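Workshop notebook, November, bench 2

Start 9.40. Kettle first, then the tidy-up bench, which is where I said I'd be yesterday and wasn't.

Liners. The box of Kostiten ones ran out and Rhona opened the Zorance ones Murdo bought because they were cheap. They are cheap. They come off the roll fine but the static is shocking, and you have to blow into them like a paper bag at a kid's birthday to get them open. Fold over the rim is the important bit. Less than a hand's width of fold and the liner slides down inside as soon as anything with weight goes in, and then you're fishing. I've started folding wider at the back. Calum folds evenly all the way round and is smug about it. Leave him be, his do stay up.

Bottles. Same old complaint: caps on or caps off? The council sheet taped to the door says off, Archie says the sheet is from before the depot changed hands, and Ewan says he'll ring them. Ewan has been going to ring them since winter. Until he does, caps can stay on or come off as found, and please don't go round unscrewing them for the sake of it. Two of us doing opposite things to the same pile isn't a method.

What I do want is labels left alone. Somebody peeled a batch last week and now there's glue on everything, including the good scissors. Eucalyptus oil gets it off. So does Murdo's thumbnail, apparently, but he only has the ten.

Packaging goes in first. Clear plastic wrap and trays take up a ridiculous amount of room for what they weigh, and if you put them in last they spring up and lift whatever's on top. Push down with the flat of the hand, wait, push again. It comes back up regardless, like my brother-in-law, but lower each time.

Weighed yesterday's full liner on the kitchen scale after lunch: 630 g. Then the one from the Hepburn cupboard clear-out, 1,355 g, and that one had a jar in it that should never have been there. Jar removed, washed, now holds pencils. Didn't reweigh. Sorry, Rhona.

Order of work for the afternoon, as agreed over the biscuits: lying-down bottles first as they roll, boxes after, anything that might be wanted again asked about before it goes anywhere near the bin. That last one is for Calum, who binned the Corkasent sample tub and then had to go and get it back out.
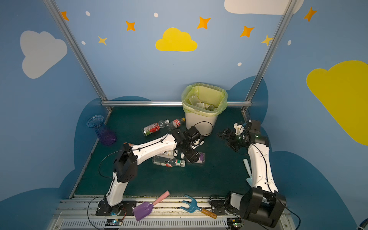 Bench 2, bottles still to go. Purple-label box beside them, vase in the back left corner.

The vase is to be kept. It's ribbed, it's blue and purple, and I have no affection for it, but Rhona has plans involving dried flowers. If it's on its side, stand it up or shift it to the shelf. It does not count as rubbish however much it looks like it's applying.

Box with the purple label: ask Archie. If he shrugs, flatten it.

To do
- Kostiten liners, one box of 100, get Murdo to sign for it before he sees the price
- second bin for the caps if Ewan ever rings
- wipe the mat, the green shows every drip
- glue off scissors

Stopped at 4.15. Scissors still sticky.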